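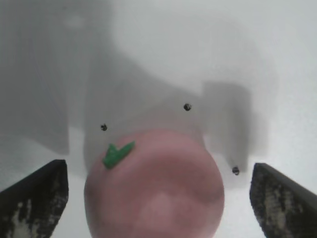
Houda Mahrous writes that her son understands everything she tells him in Arabic and answers her in English, and she asks if she should pretend she doesn't understand him. She tried it for one week in December. He became very polite, repeated the English more slowly, and then went to ask his father.

I had to laugh when I read this, as the same thing happened in our kitchen with Spanish. We get this question more often than any other at the Stastodora language group, so I would like to give it some space in this issue.

First, what Houda describes has a normal explanation. A child who listens in one language and answers in another has not lost the first one. He is using it all day, only with the ears. The speaking part needs a reason, and for a child of six the reason must be near. "One day you will be glad" is not a reason at that age. A grandmother who speaks no English is a very good reason. A cousin with a football is even better.

About pretending: some families do this and it works for them. In my experience it works with very small children and stops working when they start school, as they have heard you speak English with the teacher at the gate. After this they know it is a game, and some of them don't like it. What we do at home is simpler. When my daughter answers in English I say the same thing back in Spanish, like a question, and I go on with the conversation. I don't ask her to repeat. On some evenings she picks up my words and uses them, and on other evenings she doesn't, and we eat dinner all the same.

Gebremedhin Bogale gave us another idea at the last meeting. In his house the language belongs to an activity and not to a person. Cooking is in Tigrinya, whoever is cooking. Homework is in English. The car was also Tigrinya for a while, but the older boy began to put on his headphones, so they gave up the car. I like this idea very much, particularly for families where one parent is still learning. Nobody has to be the police of the whole day.

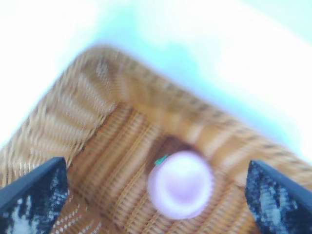
Shopping is another good activity for it. Small children will play shop for a whole afternoon if somebody agrees to be the customer, and a shop has everything you need in a language: please, how much, too expensive, do you have a bigger one, I will come back tomorrow. In Spanish you get the genders and the plurals without one minute of grammar. Be a difficult customer. Change your mind. Children who would never answer "what did you do at school" will argue with you in full sentences about the price of an onion.

For older ones it is harder and I don't have a complete answer. Chaltu Yilma lets her daughters choose the films on condition that the sound is not English. Getachew Tesfamariam plays cards with his son, and the insults must be in Amharic. His son's vocabulary is now very colourful and we will not print any of it.

Now a word about books. Our shelf at the Vanditz branch library has grown to around 1,000 titles, and still there are families who don't know it exists. It is behind the large-print section, on the left side when you come from the stairs. Amharic, Arabic, Oromo, Spanish and Tigrinya are well covered for picture books. For readers above ten years we have very little apart from Spanish. If your children have outgrown their books, please think of the shelf before you think of the recycling. Names written inside the cover are no problem, torn pages are a small problem, and colouring books already coloured in we cannot take.

There are now 36 families in the group. We meet in the downstairs room at 5 in the afternoon, and the small ones go home before 6 - this is a request from the parents who must put them to bed, and I am one of them. New people don't need to register. Come with your child, or come without and only listen.

Houda, please write again and tell us how it goes. My advice for now is to stop pretending and to call his aunt more often, preferably at a moment when your own hands are too full to hold the phone.

Iker Peñalver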